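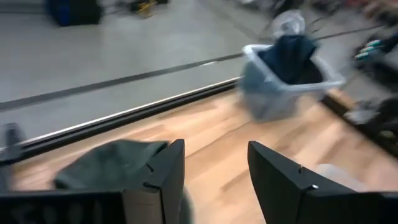

Green cloth, plastic bins and a table I still like

4/8/24, posted by Mateja Petkov

In July I promised to write more about ordinary things, so today it is the table. Many of you asked me about the top after my post on the move to Tandircombe. It is made of narrow strips glued side by side, and no two neighbours have the same colour. Some are cream, some are like honey, a few are much darker. When I first saw it in the shop at Saliba I thought the dark ones were a fault. Now they are my favourite part.

I paid 406 dollars for it, which was a lot for me that winter. The seller wanted to give me a grey one for less. I said no, and I am glad.

For the care I use Trovero oil, two thin coats, and I leave it overnight between them. My mother used to put sunflower oil on her boards at home and they became sticky, so please do not do this. If you have a dark seam between two strips, do not dig in it with a knife. I did this once on an older board and made a real hole. A soft brush is enough.

The dark green cloth I keep for wiping and for dust. It was a bedsheet once! I cut it into pieces and this is the last good one. I never fold it, although I fold everything else in my life - my sister finds this very funny.

Then the bins. I tried baskets before, but small things fall through the holes and you find them again in spring. A plastic bin you can wash in the sink, and if the plastic lets some light through you see more or less what is inside without a label. I put them straight on the wood. I had felt pads under them for a while, but the pads collected crumbs and I took them off.

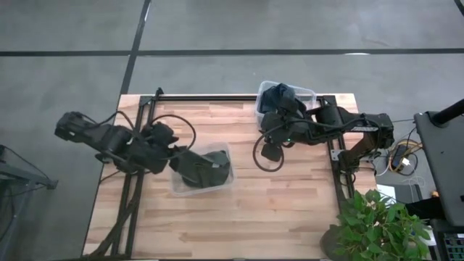
The table on its concrete floor, with a bin on the wood.

The floor I will leave as it is. I was thinking about a rug, but concrete is easy to sweep and I like the grey next to the pale wood. Budo had a nice wool one for nearly 2000 dollars, so the decision was not so hard.

Next time I will write about the shelves, if I finish the sanding.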